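To: home-automation-talk
Date: Feb 10, 2026
Subject: Re: Can they clear a table yet?

> I've been reading this list since October and I still can't tell from it
> whether a machine could do any of the jobs I dislike. One post says the
> kitchen is solved, the next says we're decades off. I don't care about
> backflips. I have a dining table that collects things. Pens, cards, the
> salt, a cup, ornaments that belong on a shelf. It takes me ten minutes
> a day and I resent all ten. Could a machine do that one job, in a
> house, without my having to tidy up for it first? And if it can't,
> which bit is it stuck on?
>
> Also, does simulation count for anything? I see a lot of it and I
> never know how impressed to be.

What a good question, and I'm delighted somebody has asked it in terms of an actual table! I've spent most of the winter on almost exactly this (our little project is called Mandagi, a few of you have seen me go on about it at the Irkside meet-ups) so I'll try to answer from what we've got.

Short version: one object at a time, yes, quite often. The whole table, unattended, in a house it has never met, no. Getting closer though, and faster than I thought it would.

We do our table work in simulation, with a Franka arm on a pedestal beside the table and a few ordinary things put out for it. I'll go through the jobs in the order I think they get difficult, since "clear the table" is really several jobs wearing one coat.

1. **Upright things with a decent shape.** Cups, mostly. The arm comes down from above, the fingers close on the rim or the body, up it goes. I'd trust this one. What still goes wrong is putting the cup down again, especially on a shelf that already has cups on it.

2. **Flat and thin things.** Pens are fine if the fingers can get right down to the wood. Bank cards are horrid! You and I slide a card to the edge of the table and pinch it there without thinking. A two-fingered gripper has to be taught that trick, and if the card is in the middle of the table it's a long slide with plenty of chances to lose it. In our set-up the blue card is the thing I look at first when a new version comes in.
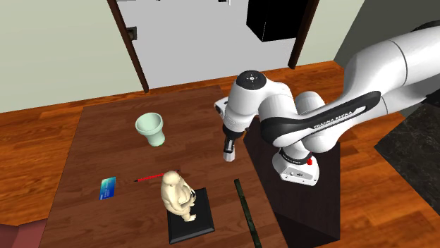

3. **Small things you have to turn over.** Salt shakers, spice jars, lids. Picking one up is much the same as a cup. Doing something with it means knowing which end is which and how it's sitting in the fingers, and then keeping hold of it while the wrist rolls round. If the grip is on the neck or the cap, a small slip changes the angle a lot.

4. **Deciding where it all goes.** Your ornaments belong on a shelf. How would the machine know? Ours is told. I've not seen a convincing answer for a real household, where half the rules are in somebody's head and the other half changed last week.

I want to say more about number three because it's the one that has made me properly happy this year. We ran 738 attempts on the shaker over the winter, and 571 of those ended with it held and tipped the way we'd asked. I know that's not good enough for a kitchen. You'd sack a person who dropped the salt that often. But the first batch, back in October, was dreadful, nearly all of it fumbles, and the arm and the table haven't changed since. All the gain has come from better training.
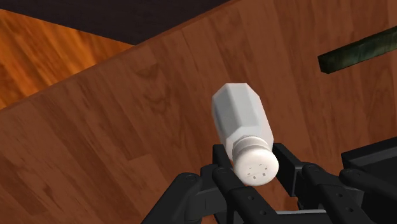 The failures are interesting too. I sat and went through 103 of them one evening with a pot of tea, and the commonest fault by a long way was a grip taken slightly too early, before the fingers were level with each other. One finger touches first, the shaker shuffles sideways, and everything after that is rescue work. A child does the same with chopsticks. We've started rewarding it for waiting and the early signs are lovely, though I won't quote figures until we've run it properly.

As for your last question, how impressed to be by simulation: somewhat! It's very good for practice, because you can try a thing over and over and break nothing. It's poor at the sort of detail that decides whether a card lifts or sticks. Friction is a guess, and a greasy fingermark or a crumb under the pen doesn't exist unless someone puts it there. The Larnetness people on this list have moved skills across to a real arm and told us they lost a good chunk on the way and got most of it back with some extra practice on the real thing. I'd love it if one of them would post the details, hint hint.

So on your ten minutes: I think a machine that takes the cups and the salt off and leaves you the card and the ornaments is a fair thing to hope for. It would be slow. You'd hear it. You might still be pleased to come down and find the cups gone.

If anyone is coming to the Combridge open day I'll have the failure clips on a laptop and will happily bore you with them. And please, more questions like this one. What else is on the table? Does any of it fold?

Cheers from Irkside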